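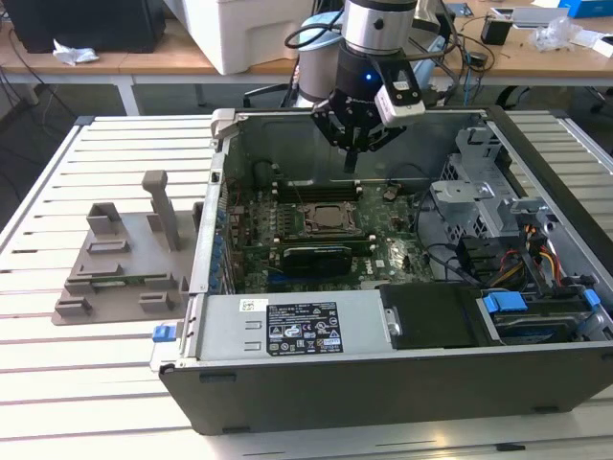

The old Dell with its lid off, processor socket showing

July, a bit after nine at night

So I finally spent a whole day with the inside of a computer and I have feelings about it! I've been saying since winter that I wanted to learn this stuff properly, beyond swapping a stick of memory while holding my breath, and today was the day for the Dell. Big old desktop, heavy as a suitcase full of books. The asset tag we gave it is 1127, which I now know by heart because I wrote it on everything, including my hand.

I got up too early, of course. Stopped at Meijer for coffee and those peanut butter crackers and a pack of little snack bags for screws. I already own about a hundred little bags. I can never find them. (Found them tonight, in the coat closet, in the bag with the Christmas hooks.)

The first thing I want to remember is how pretty the board is. I really did not expect to think that. It's green, all of it, this deep serious green, and when the case is on its side it's like looking down at a little town from a plane. The socket is the town square. There's a metal frame around it, very neat, and with no cooler on top you get to see it plainly, and I kept going back to look. Then there are the memory slots, a bank behind the socket and another one in front of it, with the pale latches at the ends. I only knew the kind of computer with two slots, maybe four if you were fancy. And DELL printed right on the board in white letters, in case you got lost down there.

I also love that somebody decided the parts you're supposed to grab would be blue. I read about this on the Erkitz forum last night when I should have been asleep. There was a long argument going about whether colored tabs are a help or an insult, 17 pages of it, and I read all of them. I'm firmly on the side of help. I'm a beginner, please color everything. There's a blue slot on the board too, tucked down by the black card, and I have no idea if that blue means the same thing or a different thing. Wrote it in the notebook with a question mark.

The notebook is doing well, by the way. It's the Studitz one with the grid paper that I was saving for something worthy. Page one says "MEMORY GOES IN ONE WAY ONLY" and is underlined so hard it shows on page three. I know it, I've known it for years, there's a notch and it isn't in the middle. And still every single time I pick up a stick I look at it as if it might have changed its mind.

My other big lesson was about the worktable. I've always done this kind of thing on the kitchen table with a towel under it, and a towel is a terrible idea, it's soft and it grabs and it makes fluff. The metal table with the ridges is so much nicer. The case just sits there. The one thing to watch is the grooves, which would swallow a small screw whole, and I lay awake over that last night too (why do I read forums in bed). A magnetic dish is going on the list.

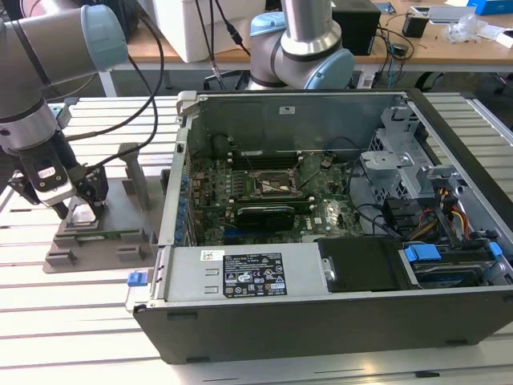

Okay, the list. Magnetic dish. A better flashlight, the kind that clips to something. Thermal paste, and I need to choose one before I get sucked into another forum argument. A longer screwdriver, since mine gets about halfway down and then my knuckles meet the sheet metal. I have one scrape already, left hand, very small, and I put a very large bandage on it.

I priced a replacement power supply from Drernier at lunch, just to know. I don't think we need one. The silver one that's in there looks perfectly respectable, with its big black label full of tiny writing and all those certification symbols. I tried to read the whole label and gave up somewhere in the fine print and ate a cracker. But I did copy the part number of the replacement onto a sticky note, it ends in 1549, and stuck it inside the notebook cover for the day I'll be glad of it.

What else. The hard drive! It sits in its own cage off to the right, with two blue tabs marking it, and I'm weirdly fond of the cage. It feels like the builders were thinking about the poor person who'd come along years later to change the drive. I used to have a tower where the drive was behind the power supply, under a bracket, behind another bracket, and you needed the hands of a seven-year-old. I cried over that computer. I mean that, there were tears, I was twenty-four and it had my thesis on it.

I'm less fond of brackets in general. This one has a bracket standing up near the far corner with cut-outs in it, and a flat one in front, and by it a patch of metal with hexagon holes like a honeycomb. The honeycomb I approve of. I assume it's for air. I drew it in the notebook and my hexagons came out with five sides, some of them, so the drawing has a note next to it saying "six."

My plan from here is to keep going slowly. I want to be able to name everything on that board by the end of the summer, and I mean point to it and say the name out loud, no peeking. Right now I can do the socket, the memory, the power supply, the drive, the card (well, "the card," I couldn't tell you what sort), and the row of little blue capacitors along by the rear connectors. Before today I'd have called those "the little cans." So that's progress! There's also a small round brownish thing at one corner of the board that I drew and put another question mark by. The notebook has 3 question marks now. The third one is about lunch, I couldn't remember if I'd eaten.

My back hurts. Leaning over a case is a different kind of leaning from dishes or gardening, it gets you up between the shoulders, and I should have brought the tall stool in from the hall and I didn't. Tall stool tomorrow. Also hair tie, also real food, something that isn't orange and doesn't come in a sleeve.

It's still hot out and the upstairs fan is making the clicking sound again. I keep thinking I could open it up and have a look, now that I'm a person who opens things up. Not tonight. I washed my hands twice and 1127 is still on there, a little blurry, so I guess I'm wearing it to bed.

Oh, and move the snack bags out of the coat closet. Put them in the drawer with the tape. Write down that they are in the drawer with the tape.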